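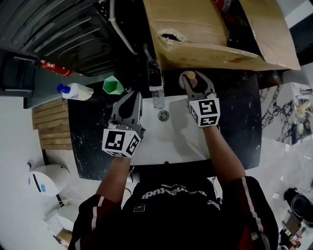

*4 min read · 400 words or so of results, the rest is us talking*

**Figure 3.** Washroom work with a gripper in each hand. The right jaws hold a small round wooden knob by the back of the counter, and the left gripper is closed over the basin. The patterned cubes are the markers we track.

## 4. What changed for the cleaners

I'll start with the washrooms, as that's where most of our arguments happened. Flitbridge runs short-stay flats, and before the Praltomness trial a cleaner there would do a whole unit alone, start to finish. Under the trial, part of each shift went to recording: you do the job with grippers on, and the recordings are what the cleaning arm gets taught from. We logged 1,257 of these recordings between September and the end of the trial, and I sat in on 60 of them.

The first thing people told me was how much of their job lives in their fingertips. You feel a bit of grit on a counter before you see it. With the grippers that's gone, so people looked more and leaned in more, and a few came away with sore necks (we've since put a limit on session length, which we should have done from day one). Small round things were the big complaint. A knob like the one in Figure 3 gives you very little to grab, and you have to come at it square or it rolls off on you.

Clutter was the other one. Look at how much is sitting near that sink – a green cup, a bottle on its side, an open cardboard box with its flaps out over the counter. Our original task sheet said "clear the area, then wipe", as if clearing were a quick step before the real work. The cleaners laughed at that, and fair enough! Deciding what's rubbish, what belongs to a guest and what can be shifted a bit to the left is most of the skill, and our sheet had no line for it. We rewrote it with them over two long afternoons, and the new version runs to three pages.

Pay was messier. Recording shifts were paid at the normal rate, and several people felt that teaching a machine your trade ought to be worth more than doing it. I agree with them, for what it's worth. Flitbridge brought in a loading for recording shifts partway through, and sign-ups went up straight after, so our later recordings come from a wider mix of workers than the early ones. Keep that in mind when you get to the comparison in Section 5.

We'd also guessed that the newer staff would take to the grippers faster. They didn't, or at least I couldn't see it in the sessions I watched. The older hands were slower for the first few goes and then settled into a rhythm, much as they'd do with a new mop or a different trolley. What bothered them more was being watched, by me included, and I took to sitting out in the hallway when I could.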